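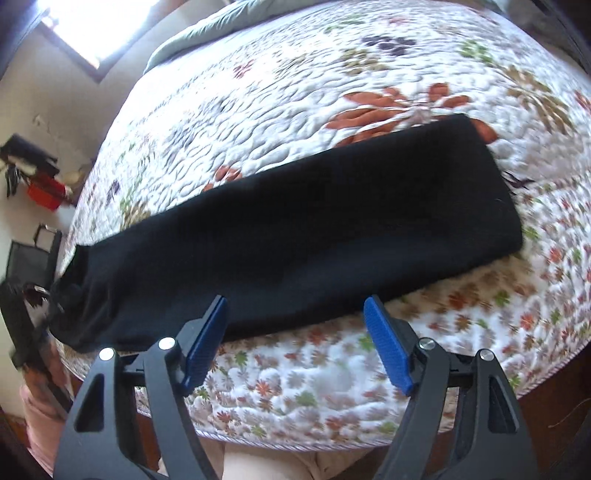 **To:** Padilla Fund, grants office
**From:** Jinlong Liang, Promska Archive
**Re:** Humness trade records, second progress report
**Period covered:** April to July

## Position at the end of July

Cataloguing of the Humness packaging series is finished. The series holds 1,307 items, all of which now have a catalogue entry, a shelf reference and a condition grade. Work on the correspondence series has started and is behind schedule. The oral history strand is on schedule. Spending is within the approved budget, with one request to move money between headings set out near the end of this report.

The grant supports 3 strands of work: packaging, correspondence and interviews. They are reported in that order.

## Packaging

The packaging series consists of tins, cartons, wrappers, unused labels and printers' proofs from the Humness works at Wastiten. The firm sold tea, cocoa, custard powder and boiled sweets, and for a shorter time a washing soda under the same name. The earlier finding aid treated the washing soda as the product of another company. The label proofs show that it came off the same presses and carried the same works mark, and it has been moved into the main run.

The largest part of the work was dating. Humness did not print dates on its packs. We had expected to rely on the price marks, but prices were often overprinted by wholesalers, so a single label can carry a factory price and a later one in a different ink. The method now in use is as follows:

1. Works mark. The firm changed the mark when the second factory opened and again when it closed. Each item is first placed before, between or after those events.
2. Printer's code. Most cartons have a small code under the bottom flap. The order books give the year in which a code came into use but seldom the year in which it was dropped.
3. Net weight wording. The form of words changed from "full weight" to "net when packed" across the whole range at one time.
4. Price, used only where the factory price can be told apart from an overprint.

Where these disagree, the catalogue gives the wider range and says why. Some custard powder cartons have an old works mark and a late printer's code. The likely explanation is that old stock was used up with new flaps glued on, and the glue lines on several of them support this. They have been left with an open date.

The tea tins gave more trouble than planned. The standard tin was sold with a paper band, and where the band is missing the tin can't be tied to a blend. Unbanded tins are entered as "tea, blend unknown". The published company history assigns the plain green tin to the breakfast blend. We found no record in the order books to support that and have not repeated it. If a reader can produce a banded green tin, the entry will be changed.

Condition is fair overall. Rust on the tins is stable in the present store. The sweet wrappers are the weak point: the waxed ones have stuck to each other, and separating them pulls off the print. They have been left in their bundles and entered by bundle, with the visible top wrapper recorded. The paper conservator advised against any further handling until the interleaving sheets arrive.

## Correspondence

The correspondence series is held in 80 boxes, received from the Wastiten works when the offices were cleared. The plan was to list them to file level in the order received. The boxes had, however, been refilled at some point without regard to the firm's own filing. Letters from travelling salesmen are mixed with wage slips, and the outgoing letter books have been split up.

We therefore stopped listing in May and carried out a quick sort by originating office. Sales, works management, advertising and accounts have been separated and given temporary numbers. The sort took the time set aside for listing, and it is the main cause of the delay. A reader can already ask for the advertising files as a group, which was not possible under the old arrangement.

The advertising files are the strongest part of the series so far. They contain the firm's dealings with its outside agency over the "Ask for Humness" campaign, including slogans that were turned down. They also show that the kettle used in the printed advertisements was drawn from a rival firm's trade catalogue, that the rival complained, and that the spout was redrawn. The two versions of the kettle can now be used to date undated show cards — a small gain for the packaging strand as well.

The salesmen's letters bear on a question raised in our application: whether shoppers in the district asked for goods by brand or took whatever the grocer had. The evidence is mixed. Several salesmen report that customers asked for the cocoa by name. For custard powder they mostly report that the grocer decided. These are letters from men who were paid on orders, and they should be read with that in mind.

Access to the accounts files is restricted for the present. They contain personal details of staff pensions, and the review has not been done.

## Interviews

Recording is under way with former employees and with people who kept shops in and near Wastiten. Sessions are held on Saturday mornings in the reading room, or at the speaker's home where travel is difficult. Each speaker receives a typed copy and may withdraw passages before the recording is opened to readers.

Packing room staff have given detailed accounts of the filling line, and these agree with the works management files on most points. They differ on the change from hand to machine labelling. The files put it in a single summer. The speakers remember hand labelling going on long afterwards for the gift tins, which would explain the crooked bands in the packaging series.

Shopkeepers have been harder to recruit, and the group leans heavily towards corner grocers. We would like to speak to someone who bought for a larger store. Enquiries have been made through the local paper and one reply is being followed up.

Recordings are stored in 2 places, with a check of the files each month. No losses to report.

## Changes to the plan

- File-level listing of the correspondence will cover advertising, sales and works management. Accounts will be listed to box level only.
- The small display planned for the autumn will draw on tea and cocoa packaging. Sweet wrappers have been dropped from it on the conservator's advice.
- The online catalogue will open with the packaging series alone. Correspondence entries will be added office by office as they are checked.

## Budget

Staff costs are on budget. Boxes and folders are under budget, as the correspondence boxes proved sound and did not need replacing. Conservation materials are over, owing to the interleaving sheets. We ask the fund's permission to move the unspent sum from boxes and folders to conservation materials. The total grant would not change. A table of spending by heading is attached as a separate sheet.

## Next period

Listing of the advertising files comes first, then sales. The pensions review needs a decision from the archive's legal adviser on how long the restriction should run, and I will write to the fund separately when we have it. Photography of the packaging series starts in September with the tins. The remaining point is the copyright in the agency's artwork — ownership after the agency closed has not been traced, and until it is, the show cards will appear in the online catalogue as text entries only.

Jinlong Liang
Promska Archive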